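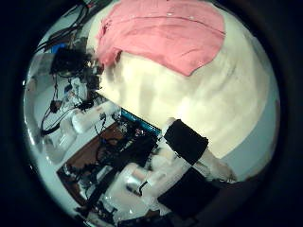 Teeth whitening: questions we get at the Tillman office

Do whitening toothpastes work?
A little. They scrub off surface stains from coffee and tea. They won't change the color of the tooth underneath, whatever the box says.

Is in-office whitening better than trays at home?
Faster, yes. Better is harder to say. Dr. Abílio Prata has patients who got the same shade from two weeks of custom trays and paid a lot less for it. If you have a wedding in July and it's already late June, the office visit makes sense.

What about the blue light?
We don't charge extra for one. The gel does the work, and we have yet to see a light make enough difference to put on a bill.

How long will it last?
Anyone who promises you years is guessing. Smokers and heavy coffee drinkers may see color creep back within months.

Will it hurt?
It can. Short zings of sensitivity are common and usually fade in a day or two. If you already have a cracked filling or sore gums, get that looked at first.

Will my crowns get whiter?
No. Crowns, veneers and fillings stay the color they are - so a front crown may stand out once the teeth next to it lighten. Ask before you start.

Is charcoal powder safe?
We'd skip it. It's gritty, and enamel doesn't grow back.

What does it cost?
Custom trays with gel are $934 for both arches. Refill gel is $19 a syringe. Insurance almost never pays for any of this, so don't count on it.

Last updated: July

Related
Do you need a night guard?
Electric or manual brush
Bonding for chipped teeth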